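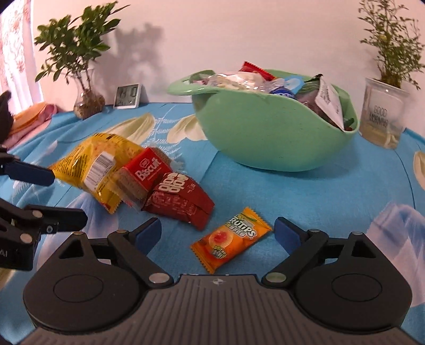

The Lo Presti case: questions we keep being asked

Last updated Sat 27 July. Compiled by Simin Arabzadeh, courts reporter, the Rekia. Older answers get overwritten as the case moves, so if something here contradicts what you read in January, go with this one.

What is the case?

Tegwen Penry, who led Broltton council for longer than most of us have held a bus pass, is charged with two counts of misconduct in public office. Both concern the sale of the Lo Presti building to a property company called Lutico. Penry denies both counts. The trial is being heard at the Crown Court by a judge and jury, in the courtroom with the bad radiators.

What is the Lo Presti building?

The long brick one behind the bus station with the clock that says twenty to four. It opened as a bakery in 1941, became the council's rates office, then a place where the council kept chairs. It was sold with the chairs in it.

What is the prosecution saying?

That Penry knew of a higher offer for the building, kept it from the other councillors, and steered the sale towards Lutico. That is the first count. The second is that Penry failed to declare a friendship with one of Lutico's directors, including at the meeting where the sale was voted through.

And the defence?

That the higher offer was never a real offer, that council officers had it in their inboxes the whole time, and that knowing someone from a rowing club is a long way from friendship. We have now heard more about the rowing club than any of us bargained for.

Is Lutico on trial?

No. Neither the company nor anyone who works for it has been charged with anything. People email us about this in capital letters. The answer stays the same in capital letters.

How long will it go on?

The court was told to expect 13 sitting days. A sitting day runs from half past ten until a quarter past four, with an hour for lunch, and can be shortened by legal argument, a poorly juror, a lost usher or a fire alarm test. Two of the days listed so far contained no evidence whatever. I went to both.

Why did the jury get sent out for most of Tuesday?

Legal argument. When barristers disagree about what a jury ought to hear, they disagree without the jury there, and we can't report what was said until the trial is over. I do know what it was. It wasn't worth the wait, and you'll be able to judge for yourself in due course.

Can I go and watch?

Yes. The public gallery is open to anyone who behaves. Bring something to prove who you are, leave your penknife at home, and get there by ten if you want a seat with a view of the witness box. The back row has a view of a pillar. Phones must be off, and the judge has very good hearing.

You can't take photographs or record anything anywhere in the building. It's a criminal offence, and "I was only doing the ceiling" has been tried. You may take notes on paper if you ask the usher first.

Is there anything to eat?

There is a machine on the first floor. It takes coins and gives back an opinion of you. The café over the road does a decent bacon roll and has become used to barristers.

What's in the bundle everyone keeps mentioning?

The bundle is the set of documents the jury works from. This one has 2168 pages. Jurors have it on tablets; the judge has it on paper, in lever arch files, and turns to the right page faster than counsel every time. The page you'll hear quoted most often is 406, an email sent by Penry at ten to midnight that reads, in full, "Fine. Let's get it done." The prosecution has spent a morning on those five words (counting "Let's" as one, as the prosecution does). The defence has promised to spend an afternoon.

That's only four words.

It is. Several of you have written in. "Fine", "Let's", "get", "it", "done" makes five, and I will not be entering into further correspondence.

Why don't you print the names of the officers who gave evidence?

We have printed three. The fourth is covered by an order, and if we printed the name I'd be giving evidence of my own somewhere down the corridor.

Why did the main witness change his account?

He said in his first statement that he told Penry about the higher offer by telephone. In court he said it might have been in the car park, and might have been to somebody else. The prosecution put the statement to him and he agreed it was his signature. What the jury makes of that is a matter for the jury. Witnesses misremember things, and they also remember them better later on, and no machine has yet been wheeled in that tells one from the other.

Can I comment on your stories?

Not on these ones. Comments are closed on everything to do with the trial until there's a verdict. Jurors are told not to look the case up, but the law also expects us not to leave anything lying about that might prejudice them. This applies to your own social media as well. Telling 300 neighbours what you reckon the verdict should be can count as contempt of court, even with a laughing face at the end.

Will you take down the old stories?

We've been asked by people on both sides, which we found oddly cheering. The archive stays up. If the judge orders something removed, we'll remove it.

What happens if there's a guilty verdict?

Sentencing would probably be put off for a few weeks while reports are prepared. Misconduct in public office can, on paper, carry up to life imprisonment. Real sentences are a great deal shorter, and vary so much that any figure from me would be a guess in a nice font.

And if it's not guilty?

Penry leaves by the front door and that is the end of the criminal case. If the jury can't agree, the prosecution decides whether to ask for a retrial, and I ask the editor for a cushion.

Does the building go back to the council?

Not through this trial, whatever the verdict. A criminal court isn't being asked to undo the sale. Someone would need to bring a separate civil claim, and the council's present line is that it is "keeping its position under review". Lutico still owns the place and has applied to turn it into flats. That application is with the planning department and you can object to it, or support it, in the ordinary way.

Who owns the chairs?

We have asked the council twice and Lutico once. Lutico replied within the hour to say it believed it had bought them. The council has treated our query as a freedom of information request.

How do I send you a question?

Use the form on our contact page and put "Lo Presti" in the subject box. I read them on the train. Please don't send me anything about the jurors, including what they were wearing.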